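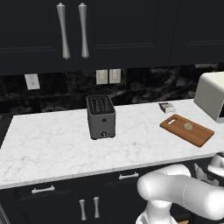 ## 4. Reporting Rules for Simulated Kitchen Trials

**Figure 3.** Simulated kitchen used for the rules in Sections 4.1 to 4.3. The gripper is near the cutting board, in front of the counter edge; the toaster is at left.

Most papers on kitchen manipulation report a success rate. Few of them say what the robot was allowed to do on the way there. We read the methods sections of the trials in the Metcombe archive before writing our own, and came away with a long list of things that authors apparently consider too dull to mention. This section is made of those things.

The rules were drafted by Ketsara Jitpraphai and Decha Phuthong and then argued over by everybody else. They apply to all 923 trials in the Droria set, including the ones we would have preferred to leave out.

### 4.1 Fix the scene before the policy

A scene must be frozen before anyone trains on it. Frozen means that object poses, friction values, lighting and the starting pose of the arm are written to one file, and that the file gets a version number. Moving the toaster in Figure 3 by the width of a finger makes a new version. This rule caused more complaints than any other, mostly from people who had just moved the toaster.

Background items count as well. Outlet plates, switch plates and cabinet handles are part of the collision model unless the report says otherwise. In an early Droria build the handles were drawn but had no collision geometry, so the arm could pass through them with great confidence. Those runs scored very well. They are stored in a separate folder and are not included in any table in this paper.

### 4.2 Say what counts as contact

Every task description must list the objects the arm may touch. For a task involving the round slice on the cutting board, the list is the slice and the board. Touching the countertop is logged as a minor fault. Touching anything else is a major fault and ends the trial, even if the slice later arrives where it was supposed to go.

We know this is strict. Audrey-Anne Vachon proposed a softer version in which the arm could brush against appliances below a force limit, and we tried it on 391 trials. The force limit then became the most carefully tuned number in the project, and we went back to the strict rule.

The gripper fingers and the arm links are scored under the same list. Earlier work often checks the fingers only, which leaves the elbow free to do as it likes. A person standing in a real kitchen would probably take an interest in the elbow.

### 4.3 Report the failures in full

A report must give the number of trials started, the number stopped by a fault, and the number stopped by the operator, with a reason for each operator stop. "Looked wrong" is accepted as a reason – it is often the correct one – but it must be written down at the time and can't be added the next morning.

Resets are reported too. If a scene is reloaded before the first motion command, the reload is logged and the trial keeps its number. After the first motion command, a reload counts as a failure. Mihret Asfaw wrote the script that enforces this, and it does not take requests.

### 4.4 Limits of the rules

The rules cover simulation only. The Hubáček contact model, which we use throughout, treats every surface as dry and clean, and few kitchens remain either for long. A low fault count here should not be read as permission to run the same policy beside people. Clandbridge requires a separate hazard review before any transfer to hardware, and we have not yet filed one for this set.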